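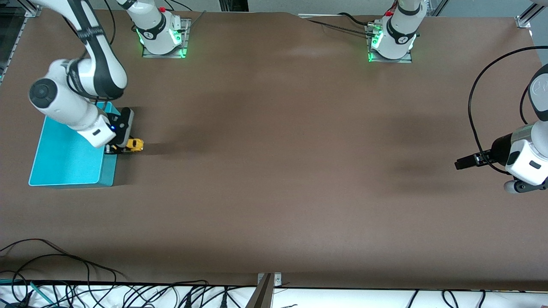

4.3 双臂任务的工作区标定与抓取规划设置

本节规定在Grastora控制软件中为双臂工作站建立工作区模型、载入物体模板并启用抓取规划器的步骤。操作人员应已完成4.2节所述的网络连接与急停检查。规划器将桌面视为唯一支撑平面，桌面上的容器须作为独立碰撞体登记；例如执行“取放玩具车”任务时，青绿色浅盘应以带边沿的矩形容器录入，右臂夹持黄色小车位于盘沿上方时，系统按盘沿高度与被夹物体下缘计算间隙。左右臂的命名以机器人自身方向为准，因此在固定相机的画面中，右臂位于左侧，左臂位于右侧，配置文件中不得对调。

步骤

1. 启动Grastora主程序，在“工作站”菜单中选择“双臂”，确认两侧控制器状态均为“就绪”。基座指示灯的含义见附录乙。

2. 打开“感知”页，载入固定相机的内参文件。如更换过镜头或调整过支架，应先执行附录丙的内参标定。

3. 将标定板平放于桌面，依次采集各点位图像。有效图像不得少于97幅，低于此数时“求解”按钮保持灰色。

4. 点击“求解”，检查重投影误差。误差超过2像素时，应删除模糊或反光的图像后重新求解。

5. 进入“碰撞体”页，登记桌面、两侧基座安装板和框架型材。桌面覆有垫布的，以垫布上表面作为支撑平面高度。

6. 在“物体库”中载入Betska模板包。本版模板包含551个物体模板，首次载入时需重建索引，其间请勿关闭程序。

7. 在“规划”页中为每条手臂指定任务角色。未参与抓取的手臂应设为“保持”，规划器仍会将其连杆与夹爪计入碰撞检测。

8. 选择“仿真预演”，逐段查看轨迹。确认无告警后，方可切换至“实机执行”，首次运行速度倍率不得高于默认值。

注意：线缆不在碰撞模型之内。手臂上方及外侧的悬垂线缆应留有足够余量，并在预演后对照轨迹人工检查，尤其是腕部翻转的路段。

注意：夹爪开度由“物体库”模板给定。手动修改开度后，须重新生成抓取候选，原有候选不会自动失效。

警告：在“实机执行”状态下，任何人员不得将手伸入框架以内。需要调整物体位置时，应先切换至“暂停”，并确认两条手臂均已停止。

常见告警

E-12 支撑平面不一致：桌面高度与标定结果不符。重新执行步骤3至步骤5。

E-17 手臂标识冲突：左右臂地址重复或对调。核对配置文件后重启控制器。

E-23 无可行抓取：目标距容器边沿过近，或另一条手臂占用通道。移动目标，或将“保持”手臂移至预设的退让位姿。

本节由Zewditu Tsegaye编写，Bereket Adugna审核。修订日期：2025年6月10日。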